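Speaker notes – "Mind the Slippers: house rules for robots that tidy"
Kiran Kanaujia, Stirkine
Fedham practitioners' afternoon, May 25, 2021

Open without a slide. Wait for the coffee people to sit down.

Hello. I write rules for robots. It is a fine job if you like being disliked by engineers before lunch and by lawyers after it. Xóchitl Escobedo asked me for half an hour on good practice in shared living spaces, and I said yes in March, when today was a long way off.

Start with the Ní Chonaill draft. Ask who has read it. Ask who has read past the definitions. It runs to 274 clauses, and the word "floor" gets one of them. I have nothing against the other 273. Some of them are about labelling.

Slide 2.
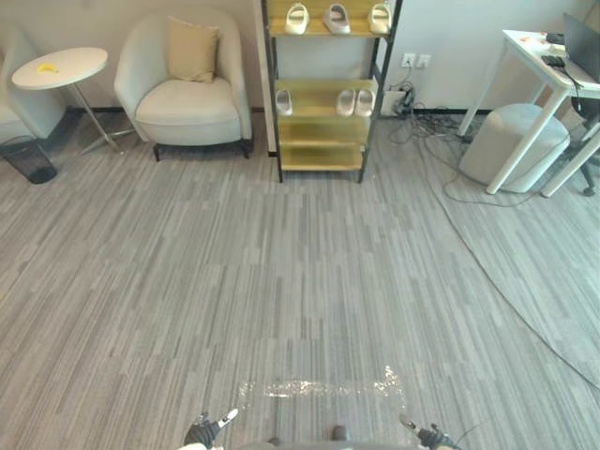
My first rule is the walk-round. Before anything is powered up, a person goes round the room at the height of the robot's shins and writes down what is there. Doing it from memory is not allowed. You would swear a room like this was tidy, and in fairness it's a decent room: armchair, shelves, a few slippers. Then you follow the long dark cable out from the wall across the carpet and you've got your first line on the form. The second line is usually the glare on the floor. We had a site where the form came back saying "all fine" for eleven weeks, in the same pen.

(If someone asks whether cable covers count: yes, if they are fitted. A cable cover in a cupboard is stationery.)

Next bit is on force, keep it brisk. Tritonberg has a grip table with 1,092 entries. I've used it, I respect it, and I still think a team of four should begin with three questions. What is it holding? What does the thing do when squeezed? Who pays? Felt forgives you, moulded soles mostly do, and a mug keeps a grudge. Write the limit down for each class of object and put a name next to it, a person's name, with a surname.

Slide 3. Leave it up while you talk about the grip sheet.

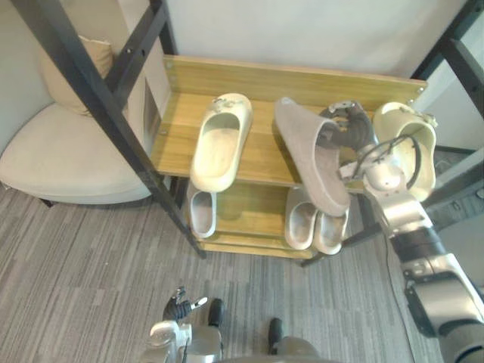 Felt slipper held at the heel, top shelf.

Point to make: the approach is part of the grip. People review the fingers closing and forget the forearm coming in past everything else on the shelf. Our sheet has a column for neighbours – what sits on either side, and whether you mind if it gets knocked. "Don't mind" is an acceptable answer. Blank is not.

And the idle arm. Every draft I have seen treats the arm that isn't working as though it had gone home. Give it a stated rest position and a stated clearance. Two lines. I'll send you ours, you can change the font.

Tell the Stirkine story here, short version. Our log was set to keep every event, and by the end of a day it held up to 2,000 of them, mostly the robot reporting that it was still a robot. The one near miss was in there somewhere. We found it on the Thursday. Now the log keeps stops, slips, overrides and anything a human typed, and a human has to read it before going home.

Pause for water. Slide 4.

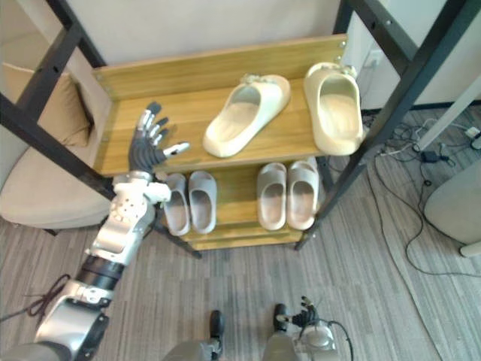 So, handover, when one person stops supervising and another starts. The rule is that both of them are in the room, both look at the same piece of floor, and the one leaving says out loud what the arms were last asked to do. It takes a minute and feels ridiculous. Do it anyway. Kettle handovers, where the news is passed on in the kitchen, don't count and I will not be moved on this.

Stop button: within reach of the person, tested at the start of the shift, by that person. Not "it worked for Dave".

If time, do the scoring argument. Ní Chonaill wants a mark out of 100 for each site. I'd take pass, fail and "come back when you've moved that". Expect a question from the left-hand side of the room. Let Xóchitl answer it, she was on the call.

Forms are on the table by the door. Please take the stapled ones.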